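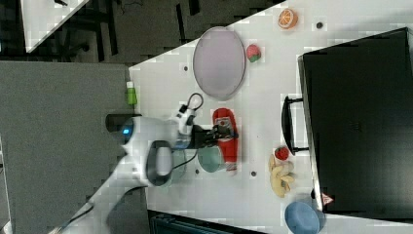

全文899字 · 阅读约需3分钟

Tuvis 277 玩具烘干柜
2021年10月16日 星期六 Wing-yan Kwok

Tuvis 277 为落地式热风循环烘干柜，用于幼儿园、托育机构及室内游乐场所的玩具清洗后干燥。适用物品包括仿真食物、过家家餐具、积木和沙水玩具。柜体容积277升，额定功率364瓦，单相供电，无需接排水管，冷凝水汇集于底部抽屉式水盘。

工作原理
空气由柜顶滤网进入，经PTC元件加热后沿背板风道下送，从各层侧孔水平吹出，再由柜门下缘回风。部分湿空气经后部排气口排出。设定温度上限为50℃，软质塑料件在此温度下一般不变形，但吸盘底座、薄壁搪胶件仍应按玩具厂家标注的耐热温度处理。

标准程序时长90分钟。另设短程序，仅适合表面积水已擦干的实心件。两种程序结束后风机均继续运转，柜内降温后自动停机，此时门锁释放。

装载要求
碗、杯类倒扣放置，盘类插入立架。瓶形玩具先拧下瓶盖，瓶口朝下；不能开启的空心件，清洗前须检查接缝，已进水的不得直接入柜。小件装入网篮，单层铺放，不得堆叠。层板与侧孔之间应留出风道，网篮不要紧贴侧壁。

带电池、磁铁外露或含纸质贴面的玩具不适用本机。毛绒玩具请选用Grurnex滚筒机型，不要以延长时间的方式在本机内处理。
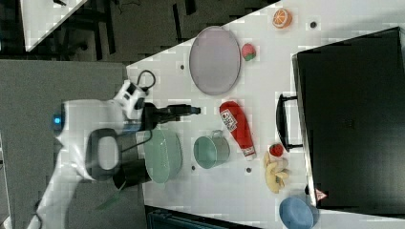
清洗与干燥的衔接
本机不具备消毒功能，烘干温度不能替代消毒步骤。使用含氯消毒液浸泡的玩具须用清水冲净后再装载，残留液会腐蚀层板镀层。沥水不足是干燥时间过长的主要原因，建议清洗后先置于沥水架上，至不再滴水时入柜。

程序结束后抽查凹槽、接缝和瓶盖内侧。仍有水迹的，调整摆放方向后运行一次短程序。取出的玩具应放入干燥、带盖的收纳箱，与待洗物品分开。

安装
放置地面应平整，背面与墙面留空不小于50毫米，排气口前不得遮挡。柜体须用随附的L形支架固定于墙面，轻质隔墙应另行选配膨胀件。电源插座应可靠接地，不得与其他加热设备共用接线板。

维护
滤网每周取出吸尘，水盘每日倒空。门封条用中性清洁剂擦拭，禁用酒精。风机噪声明显增大时，先检查滤网和层板是否移位，再联系维修。

选配件
Kárason 立式盘架，可替换第二层层板。
细孔网篮，用于小件。
带锁脚轮组，仅供搬运，安装后须拆除。

订货时请注明门轴方向，出厂后现场不可换向。备件按机身铭牌上的序列号查询。

产品咨询：Rostandale 设备部 Pak-hei Choi | © 2021 Rostandale 版权所有 | 返回顶部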